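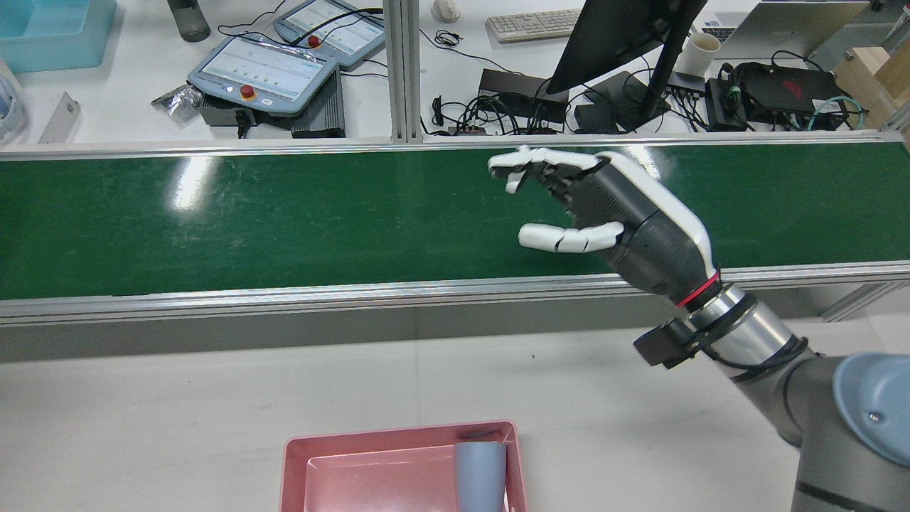

*Conveyor cell, hand over the belt, with the pink tray on the table in front. Both pendants are on the far bench.*

# Cell Practice Group – Minutes

**Held:** March 29, 2024, Stivton small meeting room
**Chair:** Valentin Pîrvu
**Represented:** Stivton lab operations, Stivton software, Brisitz (cell integration), Ardeleanu (safety review)
**Apologies:** Ekau
**Minutes:** lab operations

## 1. Previous minutes

Accepted with one correction. Under item 4 the phrase "operator may enter" should read "operator may reach over the belt." The cell has no door and there is nothing to enter. The corrected copy replaces the old one in the shared folder.

The action on the spare hand mount was closed. The action on the shift log was carried over, see item 5.

## 2. Operating rules for the conveyor cell, draft 8

The chair went through the draft section by section. Sections 1 and 2 (scope, who may run the cell) were accepted as written.

**Section 3, pendants.** There are two pendants, each with its own emergency stop, and the draft did not say who holds which. Ardeleanu asked for a rule that can be checked by looking. After some discussion the text was changed to:

> Before either arm is powered, the operator points to both emergency stops and says out loud that they are clear. Nothing may be placed on or leaned against a pendant.

Brisitz asked whether one stop should halt both arms. At present it should, according to the wiring sheet, but the test record for this is older than the last controller update. Lab operations will repeat the test from each pendant, with the belt running, and file the result. Until it is filed, two people must be present for any run that uses both arms.

There was also a question about where the pendants live. Stivton software would like them on the far bench, within reach of the keyboard. Ardeleanu would prefer a fixed holder on the near side, so that a person watching the belt does not have to lean across it. No decision. Brisitz will price two holders and bring a drawing.

**Section 4, grasping.** The draft said that the hand "should close gently." All agreed that this is no use as a rule. Software explained how the force limit is set now: one value per object type, in the task file, with a default if the object is not listed. The default is too high for thin plastic cups and will be lowered. Operators are not to change the value from the pendant in the middle of a run. If a grasp goes wrong they stop, note the run number, and change the task file. 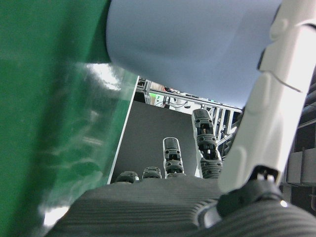 Software also asked for a line on finger checks. The fingers are moved one at a time through open and closed before the first run of a shift, and the thumb last. The check is done with the arm parked and clear of the belt. Any finger that lags or stops short is written up, and the hand is not used until it has been looked at. Brisitz noted that the screws in the finger links should be checked at the same time, by eye only. Tightening is a maintenance job and has its own sheet.

Ardeleanu raised the wrist camera. If the lens is blocked by the object itself, the operator has to judge the grasp from the other views, and the rules should say so plainly. Agreed wording: "The wrist view alone is not enough to confirm a grasp." Added as 4.5.

**Section 5, belt and tray.** Agreed as follows:

- The tray is set down before the arms are powered and is not moved by hand during a run.
- Cups are placed on the belt upright, by hand, with the arms at rest.
- If a cup reaches the end of the belt without being picked, the belt is stopped. The operator does not catch it.
- The belt surface is wiped at the end of each shift – dry cloth only, no spray.
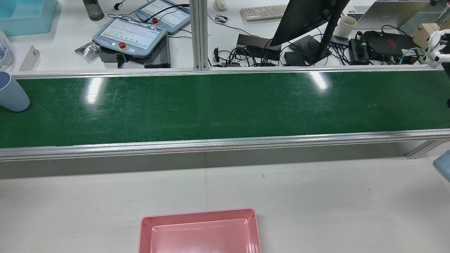 *Belt with a cup at the left end, tray in front. The bench behind the far rail is the area discussed under item 3.*

Brisitz asked for a maximum belt speed to be written into the rules. Software would rather keep it in the task file with the force limits. The chair ruled that the limit goes in both places and that the lower one applies if they differ. The setting is now 80 on the controller scale and this will be the written limit until someone makes a case for another.

Glare from the overhead lights on the belt was mentioned again. It affects the cameras more than the people. Software will try a lower exposure first. If that does not help, lab operations will ask about diffusers for the light fittings. The matter is kept out of the rules for now.

## 3. Loose items and cables

Long discussion. Ardeleanu's view is that the bench on the other side of the belt is part of the cell, and that cups, food packets, bottles and laptops should not be on it while an arm is live. Software pointed out that the monitor, keyboard and mouse are needed during runs and have no other place to go.

Settled as follows. Computer equipment may stay if it is behind the line of the upright post. Drinks and food may not stay, open or closed. Power bricks and adapters are to be fixed to the underside of the bench or put in a cable tray. Lab operations will mark the line with tape.

The cable loops at the wrists were looked at separately. Brisitz wants each loop tied so that it cannot catch on the rail when the wrist turns. The tie must leave enough slack for full rotation – the last time this was done too tight, the camera connector pulled out. Brisitz will do both arms and show one operator how to check it.
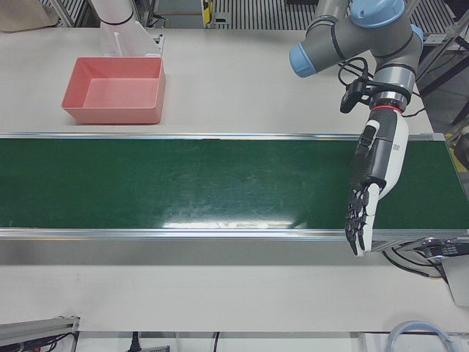 *Left arm with its hand at the right end of the belt. The tray is on the other side from this view.*

Naming also came up here. Operators have been writing "left" and "right" in the log from wherever they happen to be standing. From now on left and right always mean the robot's own left and right, in the log, in task files and in speech. Section 1 of the rules gets a line for this.

## 4. Training

The short course stays at one session. Ardeleanu asked for a signed record of the stop test for each operator, and this was accepted. Anyone who has not run the cell since October repeats the session.

Ekau sent a note by email asking that visitors be allowed to hold a pendant for demonstrations. Not agreed. Visitors may watch from behind the near edge of the table. The chair will reply to Ekau.

## 5. Log review

The log stands at 1,332 runs. Of these, 19 ended with an emergency stop. Software had sorted them by cause, but the notes on several are too short to be sure ("stopped, cup"). The form will get a required field for which pendant was used and what the operator saw. Old entries will not be rewritten.

The shift log action is carried over once more. Lab operations to finish the template before the next meeting.

## 6. Actions

| Action | Owner |
|---|---|
| Repeat stop test from each pendant, file record | Lab operations |
| Price and draw two pendant holders | Brisitz |
| Lower default grasp force, enter belt limit in task file | Software |
| Try lower camera exposure | Software |
| Tape line on far bench, fix power bricks | Lab operations |
| Tie wrist cables, both arms | Brisitz |
| New fields on the stop form | Software |
| Shift log template | Lab operations |
| Reply to Ekau on visitors | Valentin Pîrvu |
| Circulate draft 9 of the rules | Chair |

## 7. Other business

Ardeleanu asked that printed copies of older drafts be taken down from the wall by the cell. Lab operations will do this when draft 9 goes up.

Next meeting to be set once the stop test record is filed.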